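Table-setting day with the two arms, and Rallov has thrown a fault again. Thread, because Nuno Abreu asked what keeps going wrong.

It's the cutlery. The gripper reports "closed" whether it's got hold of anything or not, so it'll happily carry on with nothing in its fingers!

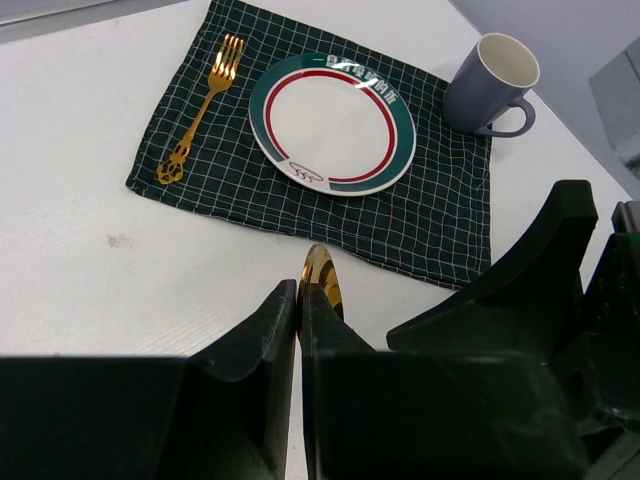 Shiny gold cutlery, my nemesis

Then there's the plate. Right arm stalled at the rim and tripped its current limit, 2 times in 30 runs.

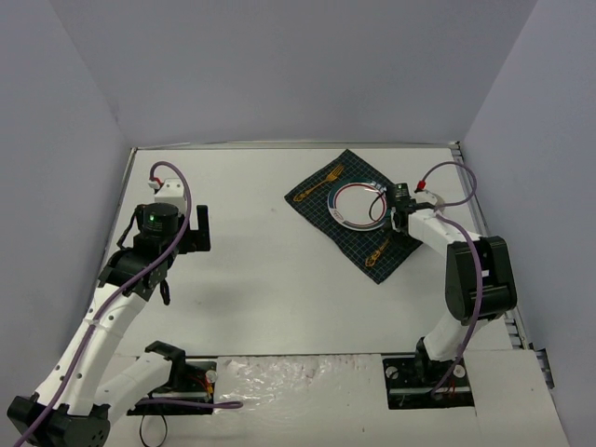
Right arm at the rim, left arm well clear

Duarte Arruda reckons we're coming in too low (he's probably right, annoyingly).

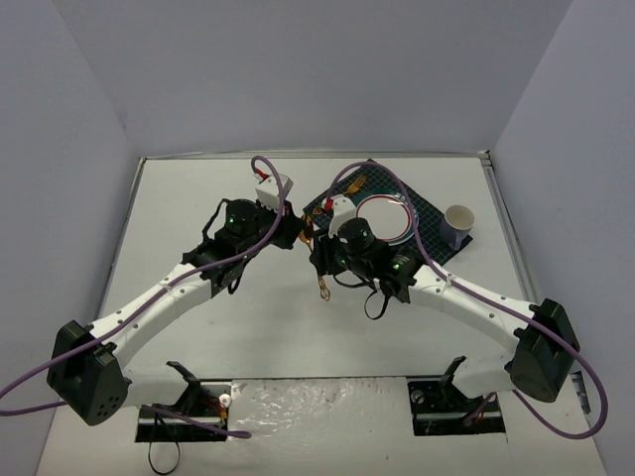
So I've raised the approach by 7 mm and slowed both wrists down. More in July.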